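Grollenent Robotics Club
Bench safety checklist, arm station 2
Checked by: Enikő Szénási
Reviewed by: Győző Bárány
Term: August

1. Emergency stop
Pass. Button latches and releases. Pressed it with the arm moving at slow speed and the motors cut out. Label is peeling at one corner, please replace.

2. Arm base and clamps
Pass with comment. Front clamp took a quarter turn to tighten. Whoever runs the Pintér task next should check it again before the first move.

3. Joint limits in software
Fail, then fixed. Wrist rotation was set past 180 degrees in the Jidgate config file. Put back to 180 and saved. Do not load the old file, number 1039, from the shared drive.

4. Power at the table
Pass with comment. The round power strip is on the tabletop for the plug task. Blue light on the left button is lit, adapter is seated in the back socket, and the three other sockets are empty. The adapter has a small dent or chip on the top rim at the right front corner. Look at it again before each session and swap the adapter if it gets any worse.

The strip's own cable runs off to the left past the books. Keep it flat on the table and out of the arm's path. Switch the strip off at the button before anyone reaches in to move a plug by hand -- stopping the arm is not enough.
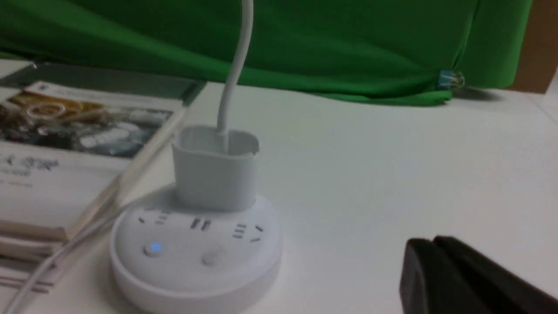 5. Gripper
Pass. Fingers open and close evenly. Pads wiped down. Grip force left at the low setting for anything with a plug on it.

6. Backdrop and clips
Pass. Binder clip at the lower right of the green cloth is holding. Keep the hem clear of the arm's reach.

7. People and space
Fail. Two bags were under the operator's chair at the start of the check. Moved to the shelf. Safety glasses were in the drawer where they belong.

8. Log book
Pass. Last entry is run 2922, signed. Fulik team still has to fill in their stop time.

Reviewer's note: OK to run at slow speed once item 7 is rechecked. Next check is due after 5 sessions -- sooner if the clamp works loose again. G.B.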